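Purdale Attic & Barn Sale: your questions

Same things get asked every year so answers are all here now. Read first, email after please. Updated July.

When do doors open?
9am for buyers. Sellers from 7.30. Not earlier, the gate is locked and the neighbours have had enough of us.
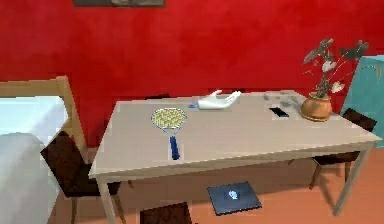 2 min read

How much is a pitch?
£15 indoors, £20 in the yard. Yard costs more as you can park behind it. Pay when you book. Cash on the morning is fine for Treddale residents only, bring something with your address on.

What can I sell?
Household stuff, sports gear, books, toys, tools, small furniture. Clothes fine but bring your own rail. Bikes yes.

What can't I sell?
Food, animals, gas bottles, child car seats, anything with a cut plug. Mattresses. Yes, even new ones.

Electricals?
Only if tested. Rasa Jankauskaitė does the testing, free, bring it to the side door before 8.30. No sticker, no sale. She can't do fridges.

Can I sell big items?
Yes but tell us when booking. Anything you can't carry between two people goes in the end bay, by the double doors, and stays there till its sold. Put your name and a phone number on it. 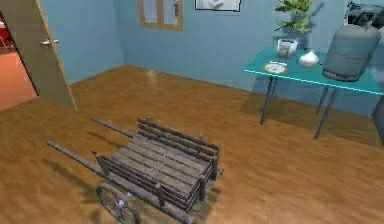

Buyers of big items get until 4pm to collect. After that we ring you once. After that it goes to the Vass Road depot and you pay them, not us. Please measure your car first!! Last year a wardrobe spent the night in the lane.

Do you deliver?
No. There's a man with a van most years, ask at the tea hatch, price is between you and him.

How busy does it get?
Around 800 through the gate last time, most of them before eleven. Come after lunch if you hate crowds, or if you like haggling, prices drop a lot by 2.

Parking?
Field opposite, free. Not the Prorkia car park, they do clamp. If it's been raining wear boots.

Are dogs ok?
Yard yes, indoors no. Short leads.

Card payments?
Up to each seller. Most are cash. Nearest machine is the garage and it often runs out so go before you come.

Can I leave unsold stuff behind?
No. Take it home. House clearance lots are different, those have to be aranged with Dzintra Kazlauskienė beforehand, she'll want a list.
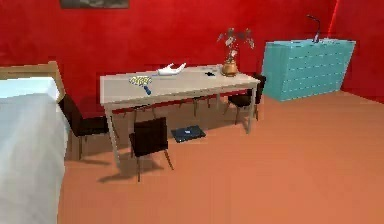
Long table, five black chairs, turquoise chest of drawers.

What if I need to cancel?
Full refund up to a week before. After that we try to resell your pitch and refund you if it goes.

Toilets?
Behind the barn, one accessible. Key at the hatch.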